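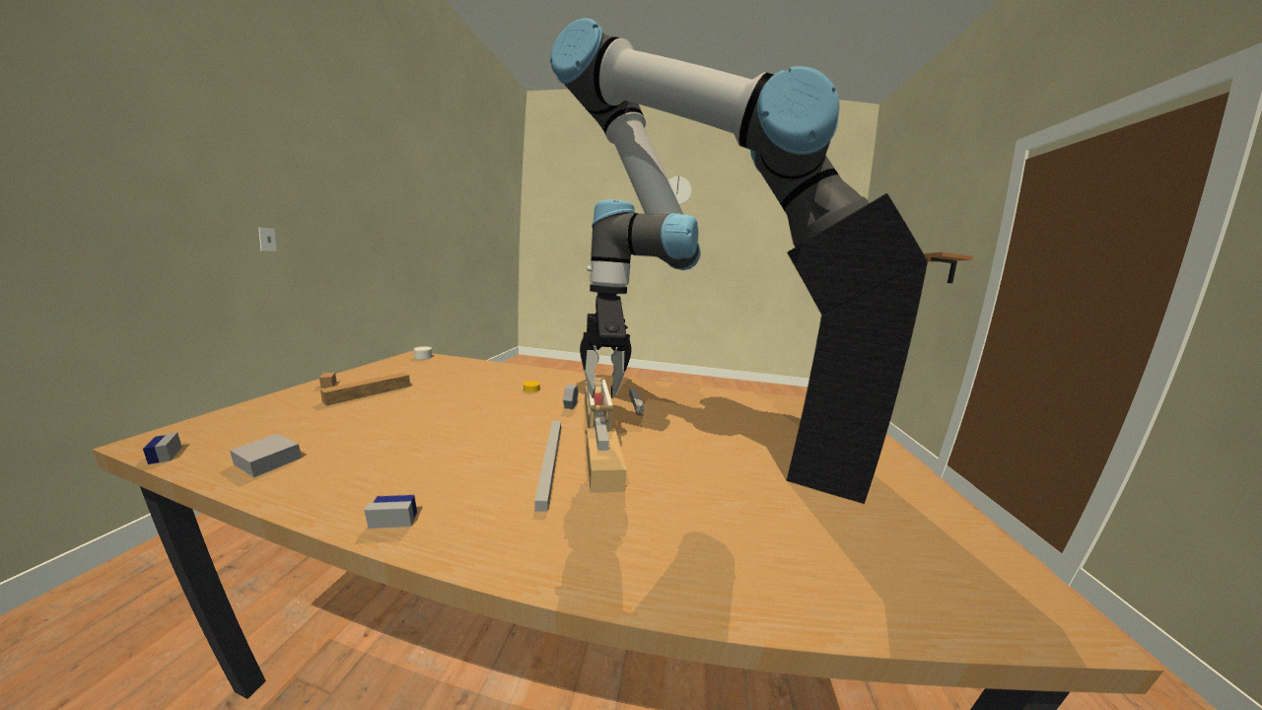
Robot arm on a table, computer render

Re: Wukumstead short story prize

On 26 May 2023 the list secretary wrote:
> The longlist is up. We had 1,637 entries and 20 have gone
> through. The shortlist of 10 follows in December.

Thanks for this. I have 2 questions about the rules.

My story came out in the Flovivetti anthology after I had sent it in. Does it still count as unpublished? The rules only mention work in print on the closing date.

Also, does the winner's book deal with Fuchs cover a first novel, or stories only? I have a novel half done and would want to know before signing.

I can resend my entry form if it helps.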